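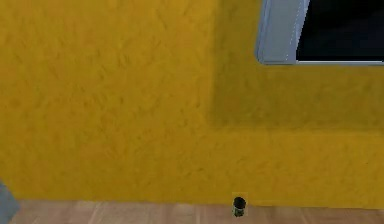
Can payment records really tell you how big a chapel choir was?

3 min read

I'm working through the account books of a parish church in Trurkholm for a short paper on its music before the organ was replaced. The books list payments to singers, and a local history booklet takes those entries at face value and says the church kept a choir of 14 "for most of the century." I have doubts. The same booklet says the choir was "famous throughout the region" and gives no source for that at all.

What I have in front of me is a run of payment lists with 13 or 14 names in most years, dropping to 7 in one stretch. Some names have a voice part next to them and some don't. Two of them are paid in October only. There are no part-books left, just one torn bass part that could be from anywhere. Is there any sound way to get from this to a number of people singing on an ordinary feast day? Or should I leave the number out?

Eetu Karppinen

Posted by Zeyu Kang

I'd leave it out, or at least stop calling it a choir size. A payment list tells you who got paid. In the books I've worked with (a different church, so take this with salt) the same list covered singers, the man who pumped the bellows, a copyist, and a priest who sang the Gospel and probably nothing else. If your clerk only wrote voice parts next to some names, I would want to know who the others were before I let them sing anything.

Things to check:

Look at the amounts. Anyone getting a much smaller sum than the rest may be a boy, a substitute, or someone hired for one service. Your October pair sound like extras for a patronal feast, but look up the feast before you write that down.

Look for the same people in other books. Baptism and burial registers sometimes give a trade. I found one of my "tenors" listed as the bell ringer, and he'd been in print as a tenor for decades.

Look at the drop to 7. The booklet probably blames a plague or a war. Before you accept either one, see if the handwriting changes. A new clerk may have moved half the payments into another account, and that volume could be missing.

As for the bass part, I wouldn't use it for anything. One loose part with no owner's mark can't be tied to a church just because it was found in the cupboard.

Posted by Woldegiorgis

I think the answer above is too strict. Choirs were usually one or two to a part so if you have 14 names that is a normal choir for a big church. Every book says so. I would go with 14.

Posted by Drukotness

Which books? "Usually" is doing a lot of work there, and we haven't been told it's a big church.

Eetu, one thing to add. Find out if absences were fined. Where fines survive, they show who was expected on a given day, and that's closer to what you're after than the pay list. They were often kept in a separate notebook, so ask the archive for anything cataloged as "discipline" or "points." I've had a catalog tell me there was nothing and then been handed a box of it.

If there are no fines, print the names by year in a table and say how many were paid. Readers can live with that. I'd also write to whoever put out the booklet and ask where "famous" came from. I tried that once with a similar claim and got back a photocopy of an earlier booklet.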